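Ticket: Region pages, wrong parent district + map labels missing
Project: Camivport (regional geography reference)
Opened by: Elfriede Hollmann
Assigned: Mareike Sperling
Priority: high, then normal, see below
Opened April 2022

Elfriede Hollmann
Readers writing in again. Upper Fustach page says it belongs to the Coastal District. It does not, has not since the boundary reform. Infobox says Coastal, first paragraph says Highland, map says nothing at all. Capital is right. Population is blank. Please look before the school groups start using it.

Mareike Sperling
Looking. Can you tell me which browser, and is it only Upper Fustach or the whole Fustach set?

Elfriede Hollmann
Any browser. Tried three. Lower Fustach fine. Wiegand Valley also wrong, and the two pages for the old crown lands. Did not check the rest, there are 3,325 pages.

Mareike Sperling
ok. Reproduced on Upper Fustach and Wiegand Valley. Infobox pulls the parent district from the gazetteer table, first paragraph is typed by hand, so they can disagree and nothing complains. Gazetteer row for Upper Fustach has the old district code. Checking when it last changed.

Log:
- cleared page cache. No change.
- cleared map cache. No change, labels still gone.
- reran the import for one row (Upper Fustach). Infobox now says Highland. Good.
- reran for Wiegand Valley. Still Coastal. Not good.
- compared the two rows. Wiegand Valley has a second entry under the historical name, spelled with a hyphen. Import takes whichever comes last.

So two problems. Old codes, and duplicate rows where a historical division has the same name as a modern one.

Elfriede Hollmann
The historical ones need to stay. They are seperate articles for a reason. The valley was its own principality and later half of it went to Broser. People look those up.

Mareike Sperling
Not deleting anything. Just need the import to know which is which. Is there a column for that?

Elfriede Hollmann
"Status". Should be M or H. Half of them were never filled in, I think whoever did the southern sheets skipped it.

Mareike Sperling
Found it. Status empty on 40 rows. Import treats empty as M. That's the bug, or most of it. Sending you the list, can you fill in? You know these better than me.

Elfriede Hollmann
Done, except 14 I want to check against the printed atlas. Some of the mountain districts were abolished, brought back, then renamed. Not guessing.

Mareike Sperling
Fine. Leave those empty, I've changed the import so empty = skip and write a warning. Full rerun started.

Update: rerun stopped at row 3,000. Not a data problem, there's a limit in the script, somebody set it for testing and it stayed. Removed. Started again.

Update 2: finished. Wiegand Valley says Highland. Crown lands pages correct, both marked historical. Warnings only for the ones Elfriede is holding back.
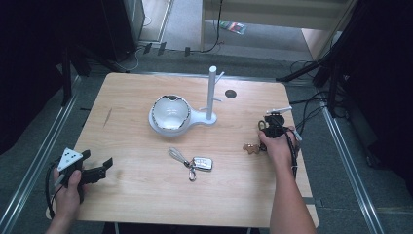
Now map labels. Different cause. Labels are matched on district name, and the new names have accents the label file doesn't. So no match, no label. Regenerated the label file from the gazetteer, Upper Fustach has its label back. Broser has two, one on top of the other.

Elfriede Hollmann
Broser is a city and a district. Both should show, city smaller. It used to work.

Mareike Sperling
Right, the label type got lost when I regenerated. Added it back. Reload please.

Elfriede Hollmann
Better. City and district both readable. The river label runs through the district one at the closest zoom but it always did. Population on Upper Fustach is still blank.

Mareike Sperling
Blank in the source too. Census table only has the old combined Fustach figure, can't split it. Put "no seperate figure" or leave it?

Elfriede Hollmann
Leave it blank, I will write a footnote. Lowering priority. Atlas rows to follow, the volume for the southern districts is out on loan.

Mareike Sperling
Keeping ticket open for those. When you have them just fill in Status and the nightly import will pick them up, no need to ping me. Label limit for long names logged as its own ticket.

Status: waiting on reporter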